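Kenddale Water District
Operations Working Group
Minutes of the meeting of 2025-11-11

Present: operations, metering, billing, engineering. The district clerk took the record.

1. Minutes of the previous meeting
Approved with one correction. Under item 4, "Firemetti valve" should read "Firemetti pressure reducing valve, upper zone."

2. Meter replacement
Metering reported that the Palamarchuk Road route is finished except for two pits that could not be opened. Both lids are seized and will be cut out by the field crew. The remaining order of 1,000 registers was received complete and is stored at the Kamis yard. Serial numbers have been entered in the asset list.

Billing asked that final reads from removed meters be sent the same day. At present they arrive in batches, and estimated bills have gone out to accounts where an actual read was already on paper. Metering agreed to enter final reads from the truck. The paper form will be kept as a backup until June.

3. Upper zone pressure
Engineering presented the logger results from the Firemetti valve. Outlet pressure is stable during the day and drifts upward overnight. The pilot was rebuilt in June and is not thought to be the cause. Engineering suspects debris in the strainer. 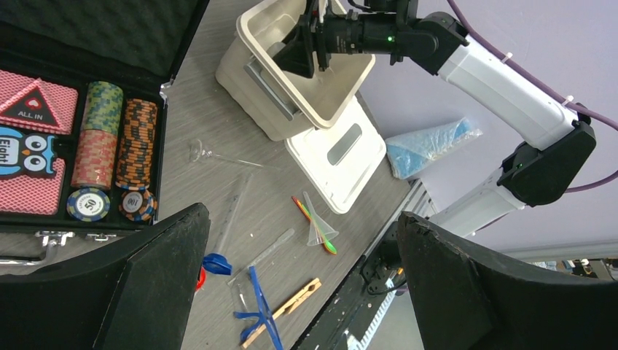 The group discussed whether to isolate the valve for inspection or run on the bypass. Operations preferred the bypass, as isolation would leave the upper tank as the only supply to the zone. Agreed: run on the bypass for one night shift, clean the strainer, and leave the logger in place for 7 days afterward. Results to come back to this group.

4. Hydrant flushing
The east loop is complete. The west loop is on hold pending the repair of a broken gate valve at Kamis. Customers on the west loop have already received door notices with the old schedule. New notices will be issued with at least 30 hours of warning.

5. Other business
Billing noted that the after-hours number on the back of the bill is out of date. To be corrected at the next print run.

Action items
Operations: bypass and strainer cleaning, upper zone.
Metering: same-day final reads; two seized lids.
Engineering: logger report.
Billing: after-hours number; west loop notices.

Next meeting to be set by the clerk once the logger data is in.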